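Leinonen Allotment Association
Minutes of the March meeting

Print this page | E-mail this page

The meeting opened at 7.05 pm. Lempi Nieminen took the chair. The minutes of the last meeting were read and agreed with one correction: the hedge along Kakudham Lane is to be cut by the council, and the previous minutes had it down as ours.

1. Water

The standpipe by the lower gate still drips. Narkon came out to look at it and quoted 305 pounds for a new valve and a length of pipe. Two members thought this was high. It was agreed to accept the quote, as the water bill has gone up again and the drip is part of it. The supply will be off for one morning and a notice will go on the gate beforehand.

Members are reminded that hoses must not be left running unattended. Water butts are still allowed on all plots without asking.

2. Money

The balance stands at 2162 pounds. Rents are nearly all in. Letters have gone to the plots that have not paid and a second letter will go out at the end of the month. Rents stay the same for the coming year. A proposal to put 500 pounds aside for the track was carried, with one vote against.

3. Shared store

The shelving is up and can be used from now on. Anyone may leave seed trays, twine and hand tools there, with the plot number marked on them. Fuel and weedkiller are not to be kept in the store under any circumstances. The right-hand shelves are for the bulk seed potato order when it arrives. It was asked whether the store could have a lock. Deferred to the next meeting.

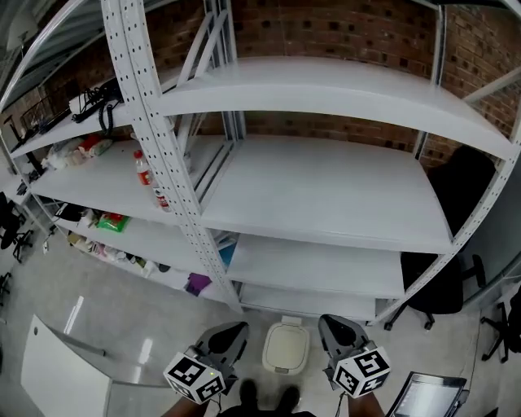 4. Seed potatoes and onion sets

Orders close at the end of the month. The choice this year is Charlotte, Desiree and Maris Piper, and onion sets in red and brown. The supplier has no shallots. Payment is due when the order is placed – last year several bags were never collected and the association had to pay for them.

5. Bonfires

There was a long discussion about bonfires. The houses on Anum Road have complained about smoke twice since the autumn. It was agreed that fires may only be lit after dusk and not at all from April to September. Diseased plants can go in the green skip, which will be on site for two weeks. Household rubbish must not be put in it.

6. Track

The ruts by the top plots are worse after the rain. Hardcore has been offered free of charge if we can move it. A working party will meet at 10 am at the top gate. Please bring a barrow and a rake. Cars should be kept off that stretch until the work is finished.

7. Questions from members
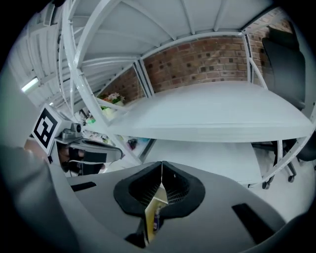
Can a plot holder put up a second shed?

Each plot may have one shed and one greenhouse or polytunnel. Anything further needs written permission from the association, and the plan has to show the size and how far it stands from the path.

8. Any other business

The plot inspection will be in May. The gate was found open twice last month, so please check it behind you. The meeting closed at 8.40 pm.

Print this page | E-mail this page

Comments (3)

plot 14b
Does the bonfire rule cover incinerator bins as well? The minutes don't say.

Moira
I'd like brown onion sets, two bags, but I can't get up there before the end of the month. Can I pay by transfer?

R. on the top row
I can bring a second barrow for the track – it has a slow puncture but it will do for a morning.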